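Home Blog Projects Reading list About

Timestamps, mostly

I promised in November that I'd write up the alignment tool properly, and then I spent the whole of the next month breaking it again, so here we are. If you only came for the short version: it works, it's slower than I'd like, and I now have strong feelings about clocks.

For anyone new, Trorkach is the little bit of software I look after that takes demonstrations recorded with two hand-held grippers and turns them into something you can train a policy on. It has to work out where each gripper was, how wide its fingers were open, and what it was looking at, and it has to do that for the left and the right together. That last word is where all my evenings went.

Each gripper keeps its own time. They start when they start, they drift a bit, and at the end you have two recordings which both claim to be telling the truth. For one hand this doesn't matter at all. For two hands passing a thing between them it matters enormously! If the left hand lets go at what it thinks is the right moment and the right hand closes a little late, the policy learns to drop things. It learns it very well, too. I have watched a lot of confident dropping.

My first fix was the lazy one. I lined up the two streams by the first frame and hoped. Sivaprasad Iyer, who reviews my code with more patience than it deserves, put a note next to that line which just said "hmm". He was right to hmm. The offset looked fine at the start of every clip and was out by almost 100 milliseconds by the end of the long ones, which is plenty to ruin a handover.

So the second version uses the motion itself. When both cameras look at the same patch of bed or table, they ought to agree about where things are in it. I estimate a rough path for each gripper, pick out landmarks they can both see, and then slide one stream against the other until the disagreement is as small as it's going to get. Then I let the offset stretch slowly along the clip, so drift gets soaked up and not left to pile at the end. I called this part Kartha for reasons that made sense at one in the morning and it's stuck, sorry.

The sliding bit was easy. The landmarks were horrible. My detector loves corners and strong edges, and it'll happily take one off anything, including the other gripper. Think about what that does! The other gripper is moving. It's also got lots of lovely sharp edges and it's nearly always in view when two hands are working close together, so the tracker grabbed hold of it and decided that the room was sliding about. I had one clip (number 1866, I know it by heart now) where the estimated path went calmly through the wall.

Masking sorted most of that. There's a small segmentation model, trained on 600 hand-marked frames, that blanks out fingers, pads, housings and hands before the landmark step gets anywhere near them. I marked those frames myself over a fortnight and I don't recommend it as a hobby. The mask is grown outwards a little so that the fuzzy edge goes too, and I'd rather lose some good background than keep a bit of finger.

Then there's see-through and shiny stuff. Glass is the worst, because the highlights move when you do and the tracker thinks they're real points on a real object. I tried a clever filter for this. It was too clever and threw away half of everything. What's in there now is very dull: every landmark has to stay put in the map for long enough, seen from enough different angles, or it gets dropped. Highlights fail that nearly every time. Stripy cloth is the other one I'm still fighting, as one stripe looks an awful lot like the next and the matcher will hop over by one and carry on quite happily.

All of that adds up to a particular sort of test set - small things close together on patterned bedding, a glass one in among them, two grippers in each other's way, and a proper cluttered room behind.

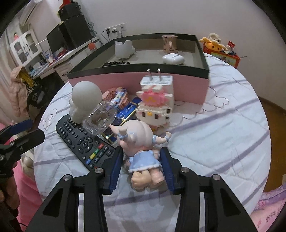 Little figures, a TV remote, something glass and a lot of lavender stripe in both of these.

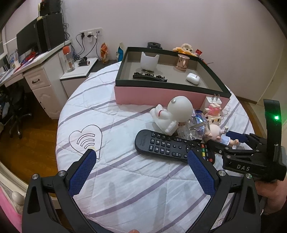
On that sort of material the old version lost its place in most clips, and the new one mostly doesn't. I'm not going to give you a table, as I changed the scoring halfway through and the early numbers aren't comparable with the later ones (yes, I know, I should rerun it). The path through the wall is gone, at least.

What's left is speed. The stretching step goes over the clip 3 times and it really only needs two, but when I take the last pass out the finger width goes slightly jittery near a grasp and I haven't found out why. Dardo Alarcón reckons it's my smoothing window, and he's offered to have a look once he's finished moving his own loader over to Clasex. I think he's wrong, but I'd be delighted if he isn't, it's a one-line change.

I've also pulled the mask settings out into a config file, so if your grippers are a different shape from mine you can point it at your own model without digging through the code. The old flag still works and prints a grumpy warning. Please switch over before I delete it.

Next up is the stripes. I've got half an idea about using bigger patches when the texture repeats, and falling back on the far side of the room when the cloth is no help. It'll probably be slow as well. If you've dealt with repeating patterns before and have a trick, do write, my address is at the bottom and I answer most things in the end.

Last updated: November

Contact: hello at Skernthorpe | © Skernthorpe | Back to top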